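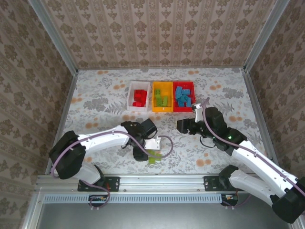
Automated sorting at Siltimex refers to the use of paired robotic arms in the parts-sorting department of Siltimex, a maker of plastic building blocks based in Sterkau. The arms sort blocks by color into small bins, a task formerly done by hand.

Background

Sorting was long an entry-level job at the Sterkau plant. Workers stood at benches and separated returned and mixed blocks before repacking. The department had 40 employees when the company began testing arms under the project name Miranda. The project was led by engineer Zhenhua Ren, and the first stations entered regular use in July.

Operation

Each Miranda station has two arms mounted at the front of a table, one on each side. Blocks are picked up with grippers and placed in the bin assigned to their color. One operator looks after 4 stations, clears jams, swaps full bins and handles blocks the arms fail to grasp. Small test tables are used to teach new tasks before they are moved to the production floor.

Effects on staff

No sorters were laid off, but 10 moved to packing and several others retrained as station operators. Operators complete a 270-hour course covering basic maintenance, safety stops and the teaching of new movements. Desta Habte, a former sorter, became the first course instructor.

Reports of wrist and shoulder pain fell after the change. Complaints about noise and about working alone rose. Shift representative Oona Kinnunen argued that operators were paid too little for the added responsibility, and a new pay grade was agreed on March 28, 2022. Break times, once set by the bench supervisor, are now arranged among the operators on each shift.

Temporary summer jobs in sorting ended with the change. The packing department still hires seasonal workers.

See also

Renard (packing line)
Workplace retraining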